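Report on the Visit to the Bostel Distribution Center and Trade Store, Clunidham

The Footwear and Leather Section of the Stekumby Retail Training Association visited the Bostel premises in Clunidham on Friday, March 20, 2020. The visit was the second in the current program and was open to members in their first or second year of store work. The Section wishes to record its thanks to Bostel for the use of its meeting room and for access to the trade store during opening hours.

Bostel supplies shoe-care goods, laces, insoles and small leather repair items to independent stores in the region. The company was formed when the former Mykhailiuk shoe repair business moved out of the town center and took over the present site. The Mykhailiuk name is still used for the repair counter, which accepts work from the public as well as from member stores. The distribution center holds 2,000 separate lines, of which 192 are polishes, creams and waxes in their various colors.

The morning began in the receiving area. Members were shown how incoming cartons are checked against the delivery note, opened and sorted by product group. Tins, bottles and tubes are kept apart from the first stage onward. Bostel explained that a dented tin may no longer close properly, and that the contents can then dry out well before the product is sold. Damaged pieces are set aside for the repair counter, where they are used up in the course of ordinary work.

The group then moved to the packing benches. Orders from member stores are mostly small, with 30 pieces being a common size, and a single order may include heavy tins, liquid dressings and loose brushes. Bottles are packed upright and wrapped separately. Brushes are packed bristle to bristle so that the hair is not bent in transit – a simple practice, but one that several members said they would adopt in their own stockrooms.

After a short break the visit continued in the trade store, which occupies the front of the building. Care products are arranged by task, so that a customer looking for polish will find a brush on the same shelf. Members were encouraged to handle the goods and to consider how each shelf would look to a customer who does not know the difference between a cream and a wax.

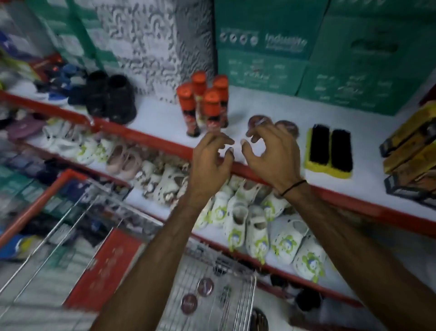
Shoe-care shelf in the trade store, with round tins, orange-capped bottles and black-bristled brushes.

Much of the discussion at the shelves concerned the placing of tins. Because they are flat, they are easily lost behind taller goods, and Bostel recommends keeping them toward the front with some open space on the shelf. Stacking is permitted in the stockroom but discouraged on the sales floor, where customers tend to take a tin from the middle of a pile. The staff also advised against opening tins for display. A color card, kept at the counter, serves the purpose better and does not spoil the stock.

Members asked whether brushes should be sold singly or in pairs. Bostel's practice is to suggest two, one for applying polish and one for finishing, and to recommend a separate pair for dark and light leather. The store does not offer a fixed set at a reduced price. Several members reported better results with sets in their own stores, and opinion in the group remained divided.

The final part of the visit was a demonstration at the Mykhailiuk counter. A pair of brown walking shoes was cleaned, treated with cream, left to rest and then brushed. The demonstration lasted longer than planned, and the tour of the lace and insole department was shortened as a result. The Section regrets this, as a number of members had registered chiefly for that department.

Bostel has offered to receive a further group in August, when the autumn range will be in place. Members who wish to attend should notify the Section office in writing and state whether they have a particular interest in care products, laces or repair. Places will be given first to those who missed the insole department on this occasion. Copies of the packing guide handed out at the benches may be requested from the same office.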